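Menos peças, melhores peças

Escrevo sobre brinquedos de encaixe há tempo suficiente para ter uma opinião pouco popular: a maioria dos conjuntos tem peças a mais. O catálogo da Gostero traz uma caixa com 60 peças e outra com 100, e a segunda vende-se como melhor do que a primeira. Não vejo porquê. Uma criança pequena trabalha com uma forma de cada vez, e o resto fica espalhado pelo chão.

Prefiro começar por uma peça só. O cilindro é a minha escolha, por ser a forma mais generosa de todas: entra no buraco redondo sem que seja preciso rodá-lo. Basta estar de face para baixo. Deitado de lado ainda obriga a pensar um pouco, e esse pouco chega para a primeira semana.
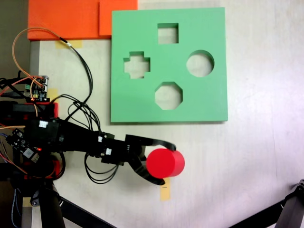
O tabuleiro conta mais do que as peças

Quem compra olha primeiro para as cores das peças. Eu olho para os buracos. Quatro aberturas num quadrado verde-menta parecem pouca coisa ao lado dos cubos da Zalum, que têm formas nas seis faces, mas o tabuleiro plano deixa ver tudo ao mesmo tempo. A criança compara o círculo com o octógono sem ter de virar nada.

E o octógono é a parte difícil. Ao lado do quadrado ou da cruz, ninguém o confunde. Ao lado do círculo, confunde-se muito, e é por isso que gosto de os ter no mesmo tabuleiro. Teresa Tierney, que foi educadora em Pirnport, discorda de mim neste ponto. Acha que formas tão parecidas só deviam aparecer juntas depois dos 3 anos, para evitar frustração. Respeito a experiência dela, mas a frustração moderada faz parte do jogo.

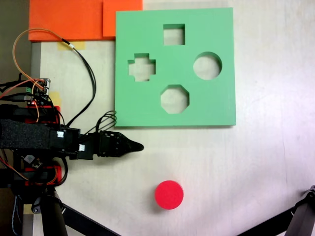

Também defendo a mesa desimpedida à volta do tabuleiro. Uma superfície clara e lisa ajuda a encontrar a peça com os olhos antes de a procurar com a mão. Os tapetes estampados fazem o contrário, e continuo sem perceber por que razão a Kasten os inclui nos conjuntos.

Quanto ao preço, paguei 43 euros por uma caixa da Zalum que está guardada desde outubro. Usámos três formas. As outras serviram para encher a gaveta, e acabei por as dar à minha vizinha Shazia Sial, que tem dois netos e mais paciência do que eu para apanhar peças debaixo do sofá.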